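Elada kitchen cell, progress report to Soder
August 7, 2020

The open day was held at the Kyei site as planned under work package 3. Attendance was 62, against a target of around 50. Visitors watched the arm handle household items at the counter and could ask the operators about grip settings. The Rullar control software ran throughout. Logged runs since February now total 1,592. The wrist cable guide is still on order.

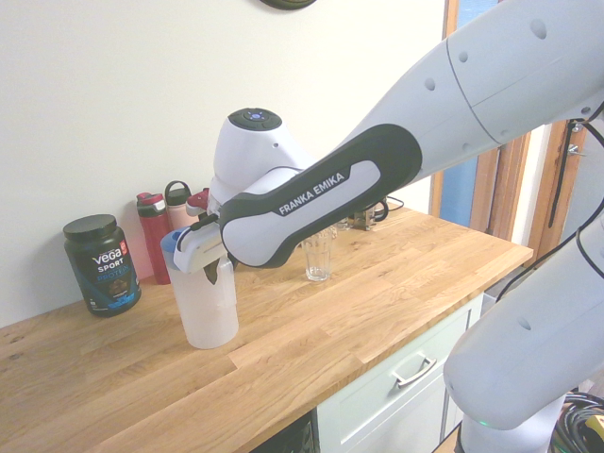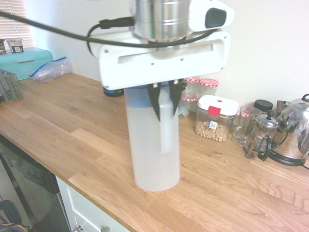

Demonstration counter, gripper at the pitcher.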